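3.2 Drinks at the table and the keeping of food diaries

It will help the reader, before we come to the diaries themselves, if we say a little more about how drinks were treated in the study, for this gave us more trouble than all the solid food put together. The 771 households who stayed with us to the end had been asked to write down everything taken at a meal, and most of them did so with great patience and good humour. Plates were recorded very well indeed. Drinks were another matter, and in the Hevley group in particular we found whole weeks in which a family of five had apparently eaten dinner every evening without a drop of anything to wash it down.

We had expected some of this. The earlier Grillik survey, whose forms we borrowed and shortened, already noted that people think of a drink as something beside the meal and tend to leave it out when they write the meal up later on. What surprised us was how uneven the gaps were. Tea was nearly always written down, often with the sugar given to the half spoon, while squash, juice and milk came and went from one page to the next, sometimes in the same hand and on the same day.

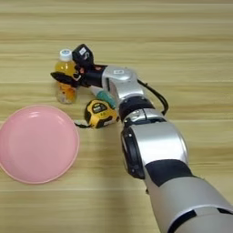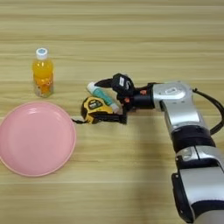

Figure 4. Bottle on a wooden tabletop.

Our first thought was that the wording of the form was to blame, and so in April we sent a revised sheet to 600 of the households, with a separate line for drinks printed above the line for food. This did help, though less than we had hoped, and several people wrote kindly in the margin to say that they had filled in the line but had not known what to call the thing they were drinking. A small bottle of orange-yellow liquid like the one in Figure 4 might be entered as juice by one person, as squash by the next and simply as "orange" by a third, and these three words lead to very different sugar values once they are looked up. We therefore asked for the name on the label wherever there was one, and kept the plain word "orange" as a group of its own, using the middle value from the Schumacher tables.

With this rule in place, 2640 entries could be coded again, and the work was shared between two readers who did not see each other's sheets until both had finished. They disagreed most often over drinks mixed at home, where the strength was a matter of family habit and could hardly be guessed from the page. For these we went back to the households by telephone, and in all but 11 cases somebody was able to tell us, often at cheerful length, how much was poured and into what size of glass. The remaining entries were left out of the sugar totals but kept in the counts of drinks per meal, which are given for the Hevley and Itia groups separately in the next section.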